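Looking After an Upholstered Bench or Padded Seat
Weekly care, spills, flattened corners and marks on the wall behind
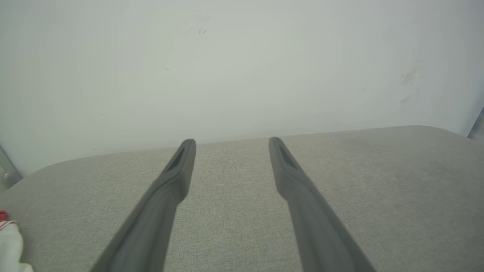

Pemby Home Notes, No. 19

Light gray woven fabric is a common choice for benches and padded seats. A weave with lighter and darker flecks in it hides lint and small crumbs well, so the seat often gets dirtier than it looks. Most of the dirt is dry grit that works down between the threads. Take that out regularly and you will have far less washing to do.

Weekly

Vacuum the top with the soft brush attachment on low suction. Go along the weave first, then across it. Do the far edge separately, where the cushion rolls over toward the wall. Dust falls there and stays. If the bench is light enough, pull it out a hand's width and run the crevice tool down the back.

Rounded corners need a different stroke. Hold the brush flat and follow the curve down. Pushing straight into a corner with a hard nozzle will rough up the threads, and a fuzzy corner never goes smooth again.

If you have no soft brush attachment, a clean, dry clothes brush and a dustpan will do. Brush toward yourself in short strokes.

Pet hair

Put on a rubber dishwashing glove, dampen it, shake off the drops and wipe in one direction. The hair rolls into clumps you can pick up. Rinse the glove when it stops gripping. Sticky rollers work too, but cheap ones can leave gum on a linen-type weave, and gum collects dirt. Try one on the underside first and look at the spot again the next morning.

Before you use anything wet

Find the care tag. It is usually under the seat or inside the cover zipper. The letter codes used on most American furniture are:

W: water-based cleaner is fine
S: solvent cleaner only, no water
WS: either one
X: vacuum only

If the tag is gone, treat the fabric as X until you have tested a hidden patch. Press a damp white cloth on it for a minute. If color comes off on the cloth, or the patch dries with a ring, stop there and call an upholstery cleaner.

Spills on W or WS fabric

1. Blot with a dry white cloth. Do not rub.
2. Mix 2 cups of cool water with 2 or 3 drops of clear dish soap.
3. Dip a cloth, wring it hard, and dab from the outside of the spot toward the middle.
4. Go over it again with plain water on a fresh cloth.
5. Press a dry towel on it and leave a heavy book on the towel for half an hour. Put a sheet of plastic between the towel and the book.
6. Let the rest dry with a fan on it.

Rings come from wetting a small patch and letting the edge dry first. If you get one, dampen the whole panel lightly from seam to seam with a well-wrung cloth and dry it evenly. Pale gray shows rings more than it shows most spills, so go easy on the water from the start.

Grease is handled differently. Cover it with cornstarch, leave it overnight and vacuum. Repeat if the spot is still dark. Ballpoint ink should be dabbed with a cotton swab and a little rubbing alcohol, after a test underneath. Change the swab every time it picks up color.

A seat that has gone flat

People sit in the same place every time. If the cushion lifts off, turn it end for end once a month, and flip it over as well if both faces are covered. If it is fixed to the base, knead the low area with both hands and push the filling back toward the edges.

Kyung-tae Sun, who ran the repair bench at Curside for many years, used a garment steamer on fixed seats with W or WS tags. He kept the head a few inches off the fabric, moved it constantly, and then patted the seat with an open palm. Foam that has lost its spring will not come back this way, but a creased top layer often will. Leave the seat empty until it is fully dry.

Loose threads and pills

Never pull a loose thread. Thread a blunt needle with it and take it through to the back, or snip it level if it is only a short end. Pills can be taken off with a battery fabric shaver. Keep the fabric taut with your free hand and stay away from seams and piping.

The wall behind

A bench against an off-white wall will mark it sooner or later, usually in a line at the height of the back edge. Stick felt pads on the hard parts of the frame that touch the wall, or leave a finger's width of space. To clean a scuff, start with a damp cloth and a drop of dish soap. A melamine sponge will take off more, but it also dulls or shines the paint, so use it lightly and only on the mark.

Sliding is the other cause. Rubber cups under the legs stop it on hard floors. On carpet it is seldom a problem.

Sun and heat

Gray can turn yellowish or pinkish near a bright window. Close the blind during the strongest hours, or swap the bench with something else in the room for part of the year. Keep the fabric well clear of radiators and heating vents.

From readers

Nam-gil Shim writes that a folded cotton throw over the favorite spot saves most of the cleaning. She washes hers with the towels and has two, so one is always on the seat. Choose a light color. A new dark throw can lose dye onto pale upholstery, particularly if someone sits down in damp clothes.

Next number, September: drawers that stick, and what to rub on the runners.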